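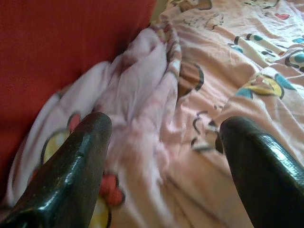 Folding was the task our club picked for the spring project, and we picked it before any of us knew how hard cloth is! A block stays where you put it. A blanket slumps and hides its own edges, and ours made things harder still, with cartoon prints in yellow, teal and red scattered over the pink. Our first edge finder loved those thick dark outlines. It kept sending the fingers to the outline of a bow or a little heart, when all we wanted was the hem.

**What we changed**

We named the new program Kiltix (after the Ilteswood team's old practice table, long story). It ignores sharp lines and looks for places where the shading changes slowly, the way it does along a real fold. We trained it on 1,732 pictures from the wrist camera, all labeled by us over 2 very long weekends. The fingers also start wide open now and close at 20 percent speed, so they don't shove the cloth away before they pinch it.

**Where we are**

Kiltix picks a grab point in 420 milliseconds, which felt amazing after the old version! Big bunched-up heaps are still the hardest, especially with a ruffle on top. Motion blur hurts too, so we want the arm to pause before each look.

In September we start on the second fold.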